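Prilmont Garment Handling Project
Progress report to Trarnura, April

Summary. Work in this period was taken up mostly by a fault in the grip release logic, found during hanger removal trials. Collection of new demonstrations was halted for 7 working days. The fault has been traced and a software fix is in place. One hardware item remains open and is covered at the end.

Status before the fault. The target for the period was 1918 usable demonstrations of handling cloth items and hangers with the hand-held gripper. The total at the time of the halt was 639. The trials that exposed the fault were those in which a plastic hanger has to be drawn out of a garment with gathered sections. The gathers hold the hanger, so pull force rises well above what the flat cloth tasks require. 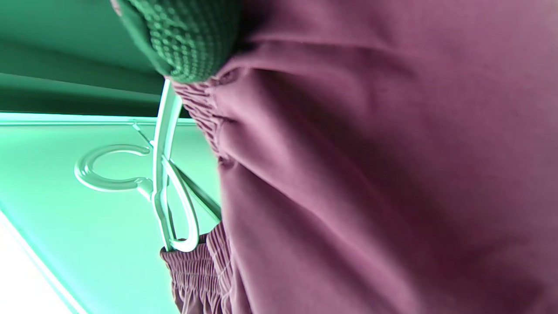
Why was the fault not found in the earlier flat cloth trials? Pull force in those trials stayed below the level at which the release check runs, so the faulty branch of the code was never called.

Description of fault. When pull force passes the set limit, the controller is meant to open the fingers fully and hold them open. In the fault condition the fingers opened by a few millimeters, read the drop in force as a completed release, and closed again. On the arm-mounted gripper this produced a repeated tug on the item. In one run the hanger sprang free and struck the guard. There was no injury. The run was ended with the stop button and the cell was locked out for the rest of the shift.

Cause. The release check used force alone. A firmware update to the Tak finger drive had shortened the force averaging window, and a brief dip was then enough to satisfy the check. The update was installed without a repeat of the high-force test. The test list called for a repeat only after mechanical changes.

Review of existing data. Logs from the hand-held units were searched for the same pattern. It was present in 40 recordings, all made after the update. These have been removed from the training set and will be recorded again. 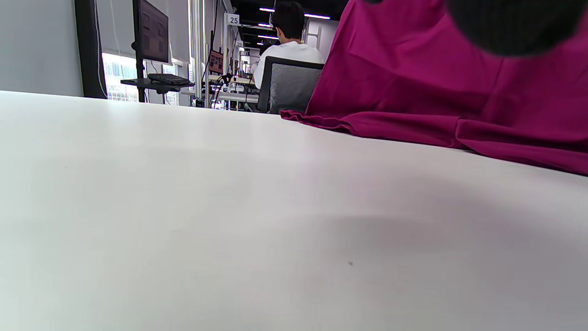 Corrective action. The release check now requires both low force and a finger position at the open stop. If either is missing after half a second, the drive is cut and the operator must reset by hand. The test list has been changed so that any firmware update calls for the full high-force test. The pull force limit for hanger tasks has been lowered until the open item is closed.

Open item. The position sensor on the second Riken unit drifts as it warms up. The new check depends on this sensor, so the unit is out of service until a replacement is fitted. The part is on order.

Effect on schedule. The demonstration target will be missed for this period. We propose to carry the shortfall into the next one. No added funds are requested.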